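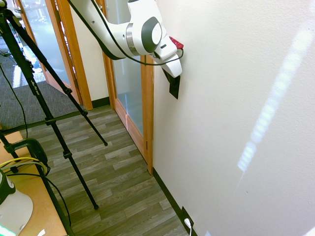 Meka Tour 263 racquet: two months on club courts

I've been playing with the same old frame since my second knee op, so when the strings went for the last time in May I decided to stop being sentimental and buy something new. I ended up with the Meka Tour 263 (the number is the unstrung weight in grams) after trying four different demos from the pro shop at Zidcombe, and I've now had it for a full pennant season plus a lot of Saturday social doubles. Here goes!

First impressions

It's light. I came from a racquet that felt like swinging a cricket bat, and for the first two sets I was early on absolutely everything. Forehands went into the side netting, and I hit one serve so far long that Vasanthi Annamalai caught it on the full at the back fence and asked if we were playing baseball now. By the third hit I'd slowed down and it started to feel lovely.

The colour is a dark green that I like more than I thought I would. The paint chips though. I've already got two little nicks at the top of the hoop from scraping low volleys, and I'm not a big scraper.

From the baseline

My game is mostly slice backhand and stubbornness, and the slice is where this racquet won me over. The ball stays low and I can feel where it came off the strings. Topspin is easy to get as well, even with my flat old-school forehand, and I've picked up a crosscourt angle I didn't have last year. What you don't get is free depth. If I'm tired and just blocking the ball back, it lands around the service line and a decent opponent will have a picnic with it. Heloísa Frota did exactly that to me in our singles match, 6-2, 6-2, and I don't think a heavier frame would have saved me but it might have made it three games a set.

At the net

Brilliant for doubles. You can get it in front of you in a hurry, and reflex volleys are so much easier when you're not hauling the head around. Against big hitters it does get pushed about a bit. When somebody really leans on a passing shot you'll feel the frame twist if you're off centre, and I've had a few die on me that should have gone back deep. I stuck 2 grams of lead tape on each side of the hoop and that settled it down without making it feel like a different racquet. The tape was a couple of dollars and I'd do it from day one if I bought another.

Serving

Mixed. My second serve kicks more than it used to, which has been a real bonus on our number 8 court where the surface is a bit gritty. My first serve has lost some weight. It's quick through the air, but it doesn't seem to bother people the way it did, and I'm getting fewer cheap points. Could be my shoulder, to be fair.

Strings and grip

Mine came with the factory strings in it, and they're rubbish. Dead after three weeks. I had it redone with the Enen soft multi at a middling tension and the difference was huge, both for feel and for my elbow, which had started grumbling. Edeltraud Albers plays with the same frame and has hers strung much tighter with a poly, but she's half my age and hits twice as hard.

The grip is thin and a bit slippery once you've got a sweat up. I put a Chaudhary overgrip on top and I go through one every couple of weeks in warm weather. If you're between sizes, go for the smaller one and build it up.

The bag

It comes with a cover that has one shoulder strap and a zip that catches on its own lining every single time. Mine's in the garage holding old balls.

Who's it for?

If you play a lot of doubles, or you're coming back from an injury and want something kind on the arm, have a hit with it. Singles players who like to stand back and thump might want the heavier model, which I borrowed for one practice set and found solid but hard work by the end. And do get a demo if your shop offers them. Mine charged 12 dollars for the week and took it off the price when I bought.

I'm keeping it, and I've ordered a second one in the same weight so I've got a spare for finals. It's four stars from me, and I'd have gone higher with better strings and tougher paint.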